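Workshop notebook, Clorberg back room
June 6, 2026
Reading time: 2 min

Lids and bases again, and I'm so pleased with how this one is coming along! The order is for lift-off gift boxes, dark teal lid on a black base, and after all the fuss in April over the first batch of board I'd half expected to dread it. Not a bit. The teal against the black is lovely, far better than the all-black version we showed Bianchini.

Fit: tried 5 pairs straight from the carton. Four went on with a soft push and sat level all the way round. The fifth was tight at one short end, where the wrap is folded double under the corner. Rubbed it down with the bone folder and it went on fine. Lilla Kun thinks the glue was still a touch damp when they were stacked, and I'm inclined to agree with her. Leave the next lot overnight before nesting them.

Outside length of the base is 102 mm more than the old Flamimura box, so the old tissue sheets won't do. Cut new ones (the cream, please, the white looks cold next to teal).

The white table is so much better for this than the bench. You can put a lid and its base end to end and see straight away if one is longer or has a bowed side, and the dark colours stand out beautifully. I've kept the NATURE print up at the far end with the flowers, and the red-orange Mobilier is there too. They cheer the corner up no end and there's still plenty of room to work. 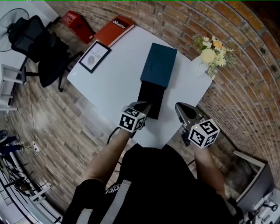 The round mark on the lid is very faint. I like it like that, you find it with your thumb before you see it, but Claltalus may want it deeper. Ask before we press the rest. Full run is 1,326, so I'd want a yes in writing.

Still to do: tissue, corner check on the second carton, move the red crate, find the good bone folder (Lilla had it last?).

Recent entries
Paste or PVA for wrapped corners
Cutting list for the Flamimura trays
4 ways to line a shallow lid
Board samples from Bianchini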